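Does a tidy entryway really sell the house?

Every February the same advice comes back. Clear the hall, take down the family pictures, put a bowl of lemons somewhere and watch the offers roll in. Sestis, the staging outfit that seems to have a flyer in every mailbox in Cosgrove, says a good first impression "pays for itself 3 times over." I have asked them twice where that number comes from. The first reply was a brochure. The second was the same brochure with a discount code.

I don't doubt that buyers like a clean house. I like a clean house. What I doubt is that a seller on a normal street needs to pay $500 for a two-hour visit to be told to move the shoes. The homes that get staged tend to be the ones with owners who also fixed the gutters, priced sensibly and had the furnace serviced. Give all the credit to the throw pillows if you want – I'd look at the furnace first.

Then there is the question of who does the counting. The before-and-after figures that get passed around come mostly from people who sell the "after." Grestetti, which rents furniture to sellers by the month, put out a leaflet this year comparing 14 staged homes with 14 that weren't. It doesn't say how big any of them were, what they were listed at, or whether the unstaged ones were over on the Rumer side, where everything takes longer to sell. You could prove almost anything with a list like that.

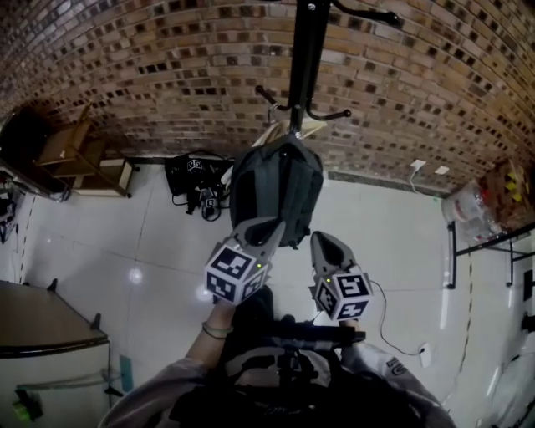 HOME & MONEY

So what would I spend on? Light bulbs, to start with. Dim halls put me off a house faster than clutter does, and bulbs are cheap. After that, a coat rack or a few hooks by the door, if you don't have them already, and a decent doormat. Fix the doorbell. Wash the windows on the street side, inside and out. None of this needs a consultant, and you get to enjoy it even if the house doesn't sell.

If you still want a stager, ask for addresses of homes they worked on that did not sell. Ask what the asking price was and whether it was cut later. Get the rental terms in writing too, including what happens if the house sits for longer than you planned. Monthly fees have a way of starting small, and a sofa you don't own can get expensive by the time the leaves come down.

Readers who have paid for staging and kept the receipts are welcome to write in. I'd like to see the numbers, good or bad, as long as they come with the listing price attached.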